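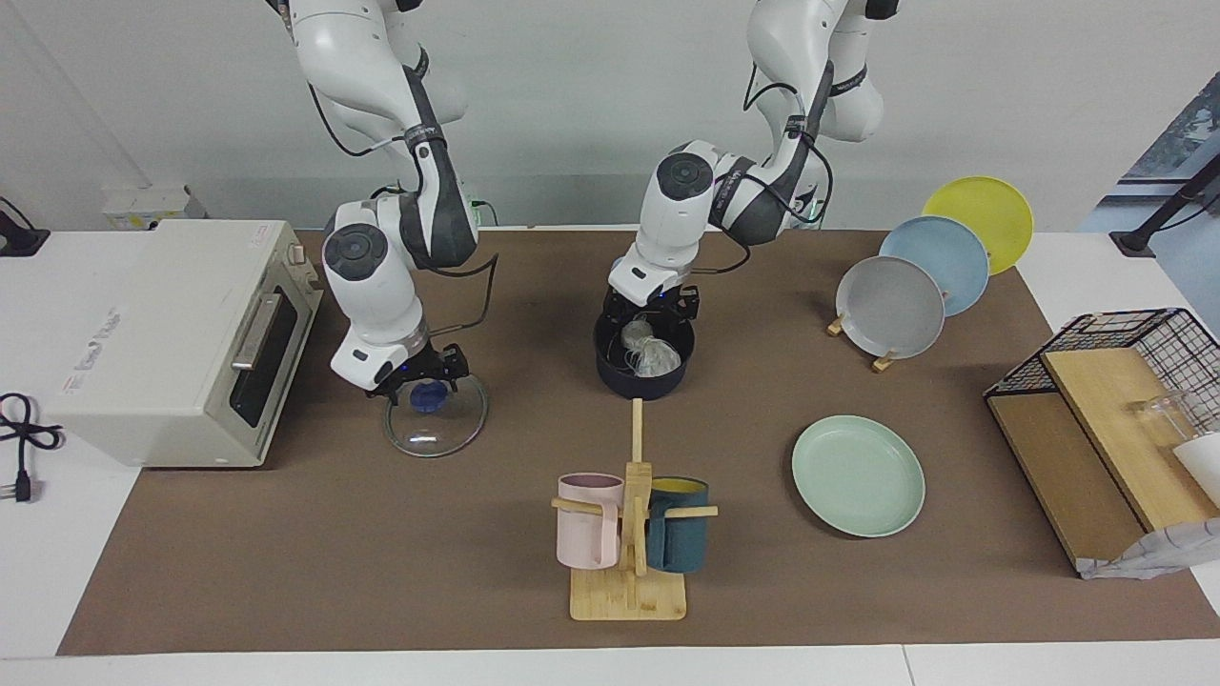
Parkata Kitchen Club - Rice and Grains Table

Community > Stovetop > Rice > Crust on the bottom

Why does my tahdig come out golden on one side and pale on the other?

Asked by Homa Shojaei, Nov 4, 2024
1578 views | 4 comments

I'm hoping the rice people here can help me because I am SO close. I started making tahdig in October after a dinner at my cousin's place where the crust came out of the pot in one piece, like a cake, and everybody went quiet and just ate it. I have made it most weekends since then and I love it, even the bad ones.

So, my method. I rinse long grain basmati until the water is mostly clear, soak it in salted water while I do other things, then boil it in a big pot until the grains are soft outside and still firm in the middle. Drain. Oil and a bit of butter in the bottom of the pot, a spoonful of yogurt and some saffron water mixed with a few scoops of the rice for the crust layer, then the rest goes on top in a mound. I poke holes with the handle of a wooden spoon, put the lid on with a dish towel around it, and turn it down low.

The rice on top is beautiful. Really, I could eat the whole bowl plain. But the crust is deep gold on one side (one time it was closer to brown) and on the other side it is barely colored and sticks to the pot, so when I flip it I get half a tahdig and half a mess. It's always a half moon, more or less the same shape.

Things I've tried: more oil, less yogurt, a longer time on medium before I turn it down. More oil helped with the sticking but the color was still lopsided. My stove is an older electric coil one and I use the front left burner because it's the only one big enough.

Is it the pot? Is it me? I have family coming and I would love to flip one whole crust in front of people, just once!

2 answers

Vasilis Dumitrescu

Half moon means the heat is uneven, so I'd look at the stove before the recipe. Your recipe sounds great, by the way, I wouldn't touch it.

Old coils sag. Put a pan on the burner with a little water in it and see if the water runs to one side. If it does, your oil is doing the same thing, and the dry side is the side that sticks and stays pale. Mine was tilted for years and I blamed the rice, the yogurt, my pans, the weather. The drip bowl under the coil wasn't seated properly. I pushed the coil down, wiggled it until it clicked, and the next pot was so even I took it next door to show my neighbor.

If the coil is level and it still comes out like that, turn the pot. After the first medium heat part, give it a quarter turn every 10 minutes or so until you're done. Don't lift the lid to look, just take hold of both handles and turn. I set a timer or I forget.

Also, listen to it! When the crust is getting going you can hear a soft steady sizzle if you put your ear near the side. If you hear popping on one side only, that's your hot side.

I don't have anything useful to say about potato tahdig, which people always ask about next. I only make the rice kind and the flatbread kind.

Comments on this answer

Homa Shojaei
The water ran to the back right!! I'm standing in my kitchen laughing. The pale side is always toward the front. Going to mess with the coil tonight.

Vasilis Dumitrescu
There's your half moon. Please report back.

Nazanin Abbasi

I'm so happy someone asked about this, it's my favorite thing to cook in the world and I could talk about it all day - sorry in advance for the length.

Vasilis is right about the level and the turning. I'd add a few things about the pot and the flip, since you have people coming.

Use the thickest bottomed pot you own, even if it's a little too big. Thin pots make a map of the burner on your rice, and on a coil stove you can sometimes see the actual spiral in the crust (pretty, but no). If all your pots are thin, a heat diffuser is a cheap fix. It's a flat metal plate that sits between the burner and the pot. You'll need to add some time, and I can't tell you how much because every stove I've used has been different. Mine took two tries to figure out.

Get the oil hot before the rice goes in. I drop one grain in and wait for it to sizzle. I also swirl the oil up the sides a bit, maybe the height of a knuckle, and I do it again right before the rice goes down.

Press the crust layer. Use the back of a spoon and go gently all the way to the edges, so there aren't any gaps. Everything above that layer you leave fluffy and loose, don't press it at all. Keep the mound in the middle and away from the walls of the pot.

The yogurt: one spoonful for your crust is plenty, and let it come to room temperature. If you ever want more of a crunch and less of a cakey bite, leave it out and use a little more saffron water. My kids like the yogurt one and I like the other one, so we take turns.

Now the flip. Fill your sink with a couple of inches of cold water before you turn the stove off. When the rice is done, take the pot straight from the burner and set the bottom of it in the cold water, lid still on. It will hiss like crazy. Leave it there for a minute or two, then dry the bottom with a towel so you don't drip on your guests. Run a thin spatula around the edge. Put a platter over the top that is wider than the pot, hold the two together with oven mitts on, and go over in one move without stopping halfway. I count out loud. Then leave it sitting there upside down for a few breaths before you lift the pot. You'll often hear it drop.

If a piece stays behind, scrape it out and set it on top where it belongs, and put barberries or chopped herbs over the seam. I have done it at two weddings.

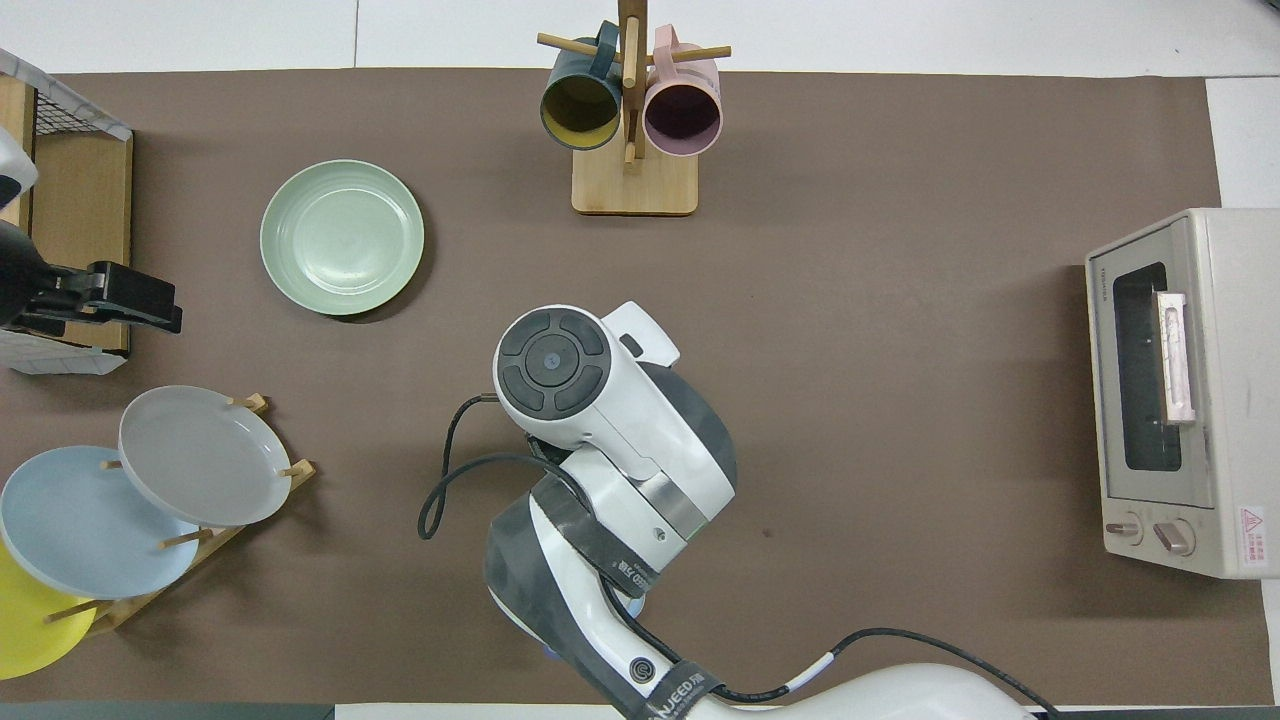
Saulius Jaunzems
Adding to what Nazanin wrote, please be careful with the cold water trick if your pot is enameled cast iron or has a ceramic coating. Mine cracked along the bottom. For those I put a soaking wet folded towel on the counter, let the pot cool off a little first, and then set it down. Slower, but the crust still lets go. For plain stainless I use the sink like she does and it's been fine every time.

I came to rice late (potatoes were the answer to everything in my house) and tahdig is the reason I own three kinds of basmati now. One thing that surprised me is how much the draining matters. I used to drain it quickly and put it in the pot still dripping, and the bottom layer steamed for ages before it started to color. Now I shake the colander, leave it while I heat the oil, and shake it again. Much better color and I didn't change anything else.

Homa Shojaei
UPDATE for everyone! I fixed the coil (it was the drip bowl, exactly like Vasilis said), turned the pot every time the timer went off, and let the rice drain properly. One whole crust, gold from edge to edge, with a tiny pale spot near the rim the size of a coin. I yelled. My pot is plain stainless so I did the sink thing and the hiss scared the cat out of the room.

I'm going to do one more practice round before the family gets here, and this time I want to try the version without yogurt. Does anyone add the saffron only to the crust, or to the top as well?

53 shares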